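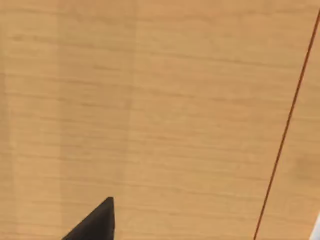 Course 1121 – Materials in the House
Handout for lecture 4: Wood and water

In the last lecture we spoke about how a tree grows. Today we look at what happens with the wood after the tree is cut, and mainly at one question: why does a board change its size?

Water is in the wood in two ways. Free water fills the hollow spaces of the cells. Bound water is held inside the cell walls. When fresh wood dries, the free water leaves first, and the board becomes lighter in weight but it does not shrink yet. The point where the free water is gone and the walls are still full is called the fiber saturation point. Please learn this term well, you will need it in the exam. Below this point the walls lose water and the wood begins to shrink. 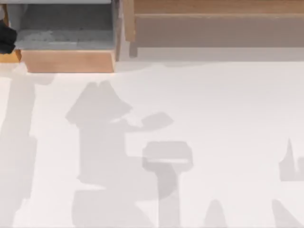
Cristóbal Iturra

The shrinking is not equal in all directions. We speak of three:

Longitudinal (along the grain): very small, and in normal work we can ignore it.
Radial (from the center of the tree to the bark): moderate.
Tangential (along the growth rings): the largest, often close to double the radial one.

For this reason a wide board moves in its width and almost not in its length. It also explains cupping. In a flat-sawn board, the face that was nearer to the bark shrinks more, and the edges pull toward that side.
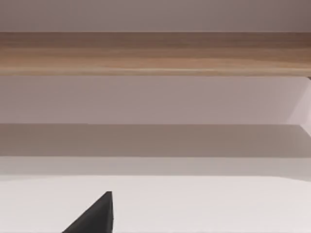
Fig. 2. Wood grain running along the length of a board.

How to calculate the moisture content

Weigh the sample. Dry it in the oven until the weight does not change any more, then weigh it again. The difference is the water. Divide it by the dry weight and multiply by 100.

Worked problem: a sample weighs 342 g before the oven and 272 g after. The water is 70 g, and 70 divided by 272 gives 25.7 percent. Many students divide by the wet weight by mistake. Then they get 20.5 percent, and the rest of their work is also wrong.

Note that green wood can have more than 100 percent moisture content. This looks strange the first time, but it follows from the formula – we divide by the dry weight.

In use, wood takes and gives water until it is in balance with the air of the room. A door that closes well in winter can stick in June. A finish makes this exchange slower, but it does not stop it.

For next time

Read the chapter on drying in the course reader, to page 31. Solve the worked problem again with a dry weight of 285 g. The Carnolberg group brings its oven results on paper, the Etine group can send them to me before the lecture. Questions about the lab go to me also, please with the sample number.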